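# What a small arm costs once it is on the bench

Stirkent makes enamel and steel tableware and employs 71 people. When it set out last December to buy its first robot arm, for handling mugs between rinsing and packing, the quote it received from Steltico came to most of a year's equipment budget. The purchase was put off, and the firm began with low-cost printed arms on a bench.

That decision has shaped the way it plans its spending. The money is now split into stages, and each stage has to answer a question before the next is released. The first question was plain enough: can an arm of this size work near wet metalware without constant attention?

The printed parts were the cheapest item on the sheet. Filament and fixings for one arm came to less than 300 pounds. Servos cost more, and the firm bought spares from the start, having been warned by its supplier, Kobzar, that delivery could take 5 weeks. Cables, connectors and a decent power supply were left off the first draft of the budget and had to be added later.

Staff time was the largest cost by a wide margin. The firm logged 111 hours on assembly, calibration and repairs before anyone ran a useful trial. Buyers who look only at the price of hardware will miss this, and it is the figure most likely to upset a finance department.

Work surfaces also need a line of their own. A board and a dark mat are cheap, but they get replaced, and a bench used for wet trials needs its electrics kept well out of the way. 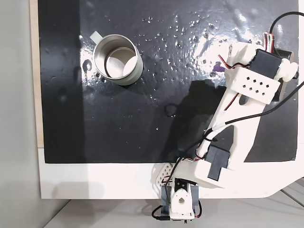 Water is the main reason the second stage has more money in it than the first. Hobby servos are rarely sealed, and covers for them have to be bought or made. Stirkent has set aside a sum for both and will compare the two over the spring. It has also asked Kotar, which sells used industrial arms, to price a sealed model with a service contract.

The comparison will be made over three years, with spares, training and floor space included. If the used arm wins, the printed ones will stay on as training equipment. Steltico has been asked to quote again in the summer, this time with installation shown separately.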